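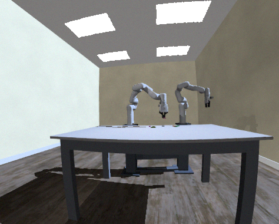
Large table with two white arms

Home News Minutes Timetables Join us Contact

Rultthorpe Bus Users' Group
Minutes of the meeting held 9/15/21

I took the notes again, so grumbles about spelling to me please. A decent turnout considering the rain, and we started only a little late (the irony was mentioned, more than once, by people who had come on the bus).

1. Last time's minutes
Agreed, with one change. I'd written that the Vurlow stop was being moved to the church side of the road. It's the chapel side. Sorry, Vurlow!

2. The 386
This took up most of the evening, as I'm sure you can guess. Fröhlich have written back at last and I read the letter out in full. They want to drop the last bus home from Vurlow and run an extra one mid-morning, where they say the demand is. There was quite a lot of noise at this point. I said what I always say, that people don't use the last bus much when it doesn't turn up, and if it ran properly through the winter I think they'd see a difference. Several people shop in Vurlow after work and would be stuck for a lift, and the evening class lot would have to leave before the end.

On the other hand (and I did promise to write this down fairly) the mid-morning bus would be a real help for anyone with a surgery appointment. At the moment you either get there far too early or you ring for a taxi. So we aren't against the extra bus at all, we just don't want to swap for it.

Our petition stands at 202 names. I'd like to keep it open until the reply goes in, so if you've got a sheet on your fridge or behind the counter, please let me have it even if it's only half full.

Agreed: I'll draft an answer asking for both buses on a trial until the end of February, and send it round before it goes.

3. Tickets
The Vumura app is still charging some people for two singles when they've asked for a return. I had it happen to me and got my money back, but it took three emails and a good deal of muttering. Keep your screenshots. Drivers are supposed to take cash as well, and if one tells you otherwise, make a note of the time and the stop and pass it on.
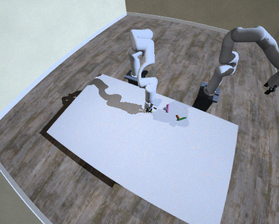 Gwion Eynon asked whether we could get the old paper ten-trip ticket brought back, as his mother won't have anything to do with apps and the driver can never change a note. Lots of nodding. I'll put it in the same letter to Fröhlich, lower down, so it doesn't muddle the main point.

4. Shelter at Rultthorpe Green
The parish has offered us £500 towards a new bench and a bit of roof. Lovely news, but the cheapest quote so far is £1,273, and that's without taking the old one away. I'm going to try for a second quote. We talked for ages about whether the bench should face the road or the pond. No decision. I'm for the road, for what it's worth, because you can't flag down a bus with your back to it.

5. Anything else
The timetable in the case at the Vurlow end is out of date and has a snail living behind it. I'll ask for a new one.

Could whoever left a green umbrella please collect it from me.

Next meeting: date to follow once I've heard about the room.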